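Colow Opens Its Winter Swap Shop in Faltthorpe

16 December 2018

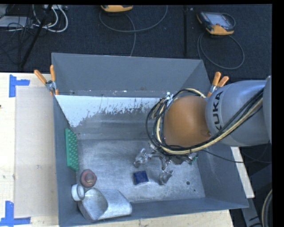

What can I bring to the swap?

Coats, boots, board games, books and small kitchen stuff, as long as it's clean and you'd be happy to hand it to a friend. Please leave mattresses and TVs at home!

I've been running Colow out of my spare room for 3 years, so I'm thrilled (and a bit nervous) to say we finally have a real front door. We're at 43 Ruchti Street, next to the Tullum bakery, and we open the first Saturday in February. Last winter our pop-up tables found new homes for 2508 items, and my hallway has never quite recovered.

It works the way it always has: bring a bag, take a bag, no money changes hands. If you've got nothing to swap, come anyway and have a look through the racks. I'm also looking for people to take a shift on the sorting table, 30 minutes or a whole afternoon, and I'll keep the coffee coming.

Reporters are welcome any time before we open. Just knock loudly, the bell is still on my list.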